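News > Developer Tools > Packages

Tinholm drops 40 client packages, keeps 3

Tinholm, the package registry that has never met a duplicate it didn't like, cleared out part of its exchange-API shelf in October. Forty client libraries were delisted in one go. Anyone searching the "trading" tag now gets three results, two of which work.

The removed packages were nearly all wrappers for the REST API run by Gamage, a mid-sized crypto exchange with a fondness for renaming its endpoints. Most were forks of one library called Suneck, and most of the forks had changed the namespace, the icon and little else. One listed its main improvement as "updated readme."

Existing builds won't break. Delisted versions can still be restored by anyone who pins them by exact number, so a project that depends on a fork of a fork of Suneck can go on doing so in peace. New installs by name alone will fail with a message pointing to the original, which last had a release two API versions ago.

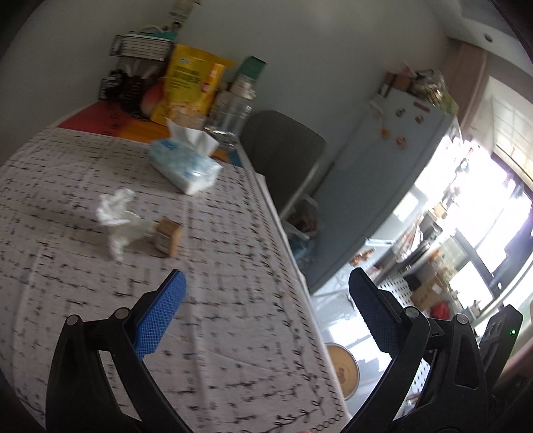
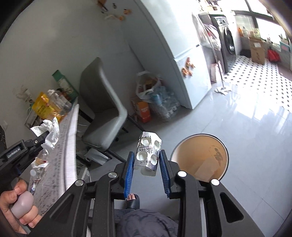 What the maintainers get

Package owners have until the end of the month to appeal. The form asks for a changelog, a working test suite and a reason the package should exist, and the third field is limited to 40 words. Tinholm says five appeals have come in so far. It has returned all of them for leaving the changelog blank.

Bastton, the company behind one of the surviving clients, welcomed the cleanup in a short post and then published four new packages under the same tag. They are described as "lightweight companions" to the main library. Each depends on the other three.

Tinholm plans to look at its logging category next. It has asked users to be patient, as the search page for that one is still loading.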